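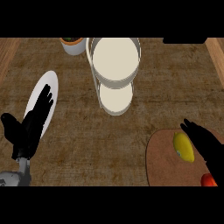 Vemow Two-Hand Teaching Station

The Vemow is a desk-based station for teaching a two-armed robot by remote control. The operator wears a pair of gloves and a headset, sees the table from the robot's side, and moves both robot hands at once. Everything the operator does is stored as a demonstration, ready for training. It works with the simulated kitchen table supplied on the installation drive and with real arms fitted with five-fingered hands.

The current version has been on sale since 24/09/2020. Earlier stations can be brought up to the same standard with the glove upgrade listed at the end of this page.

What it is for

Most of our customers use the station to collect short handling tasks: pick up the lemon, move it to the oval plate, put a piece of fruit on one of the trays of the two-tier stand. Tasks like these look easy, but they are slow to program by hand. With the Vemow you do the task yourself, several times over, with the objects in slightly different places each time.

Both hands are recorded on the same clock. One hand can wait open over a plate while the other goes to the cutting board, and the waiting is kept as part of the demonstration. If you only need one hand, the other can be parked from the foot pedal.

Starting in simulation

The simulated table is the quickest way to get a new operator working. The view is from above, with the plate on the left and the cutting board on the right, so each hand has something to do within easy reach. Nothing can be broken and the table resets with one press of the pedal.

Objects can be moved, swapped or taken away in the layout editor. Layouts are saved as plain files and can be shared between stations. We suggest new operators record 5 practice runs of a single task and play them back before keeping anything.

Ngân Sầm, who wrote the training notes, recommends learning to approach with the hand fully open and to stop beside the object before closing the fingers. Operators who rush this step tend to knock round fruit across the board — it is the commonest fault we see in first sessions.

Moving to real arms

The same gloves, pedal and recording software are used with real arms. You will need a Nuten controller or another controller that accepts joint targets over a network cable. Glove movement is scaled before it reaches the arms, and the scale can be set separately for each hand.

The pedal must be held down for the arms to move. Lift your foot and they hold position. There is also a wired stop button, which must be placed where a second person can reach it.

Recording and playback

Each demonstration is saved with the arm positions, finger positions, camera view and a text label typed by the operator. Playback can be slowed down, and you can trim the start and end. Middle sections cannot be cut out. If a run goes wrong halfway, delete it and do it again.

The internal drive holds 1,000 demonstrations of normal length. A warning appears at 800. Files can be copied to a network folder at any time, including while another run is being recorded.

What is in the box

Pair of tracked gloves (small, medium or large)
Headset with fabric face pad
Foot pedal, 3 m cable
Wired stop button
Recording computer with software installed
Installation drive with the simulated kitchen table and layout editor
Printed setup guide

Arms, hands and controller are sold separately. A desk is not included. The desk top should be at least 600 mm deep so that the elbows can rest while the wrists stay free.

Care

Wipe the gloves with a damp cloth after use and leave them flat to dry. Do not machine wash. Glove sensors need calibrating at the start of each session and again if a different person puts them on. The face pad pulls off and can be washed by hand.

Spares and upgrades

Replacement gloves, single or pair
Glove upgrade for earlier stations, includes new receiver
Replacement face pad
Longer pedal cable, 5 m
Avau wall bracket for the headset

Ordering and demonstrations

Stations are built to order by Navickas. Please give your glove size and the make of your controller when asking for a price. For a hands-on session with the simulated table, contact Sunee Saengthong in sales. Questions about fitting the station to existing arms go to Fabian Aigner, who will need the model numbers of the arms and hands.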